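Can a Machine Clear the Table Yet?

Think about the last time you tidied up after a snack. You picked up the bottle, put the cup in the sink and pushed the boxes to one side. It took very little thought. For a machine, each of those steps is a separate problem, and engineers are still working on all of them. 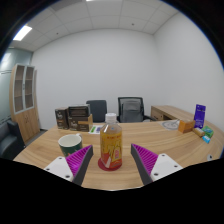
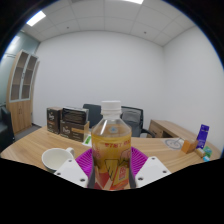

A drink bottle above a desk, with a gripper on either side of it.

The first problem is finding the object. A clear plastic bottle is difficult for a computer to recognize, as light passes through some parts of it and bounces off others. A cup is easier to see, but it has a handle that may point in any direction.

The second problem is holding on. Your fingers feel when something begins to slip, and they squeeze a little harder before you notice. A machine must be given a way to do this. Too little force and the bottle falls. Too much and the plastic bends. Soft or ridged finger pads can help.

The third problem is change. In a factory, a robot may lift the same part in the same spot all day long. At home, and on the shelves of a shop, things move. A chair is pulled out, or a packet is left where the cup used to be.

The Ulley Learning Center asked Lizelle Kekana, an engineer, how well machines manage today. In one test at her workshop, a robot arm was asked to pick up a bottle and place it on a tray 241 times. It succeeded 139 times. "A child of five would do better," she said, "but the arm is improving."

So, can machines do chores yet? Some can. Robot vacuums clean floors, and dishwashers have washed plates for many years. Clearing a whole table, in any home, without help, remains too hard for most of them.

Words to know
Gripper: the part of a robot or tool that takes hold of things.
Force: a push or a pull.

More from the Ulley Learning Center
How Does a Dishwasher Work?
Why Elevators Stop at the Right Floor
What Is a Sensor?
Inside a Bakery: People and Machines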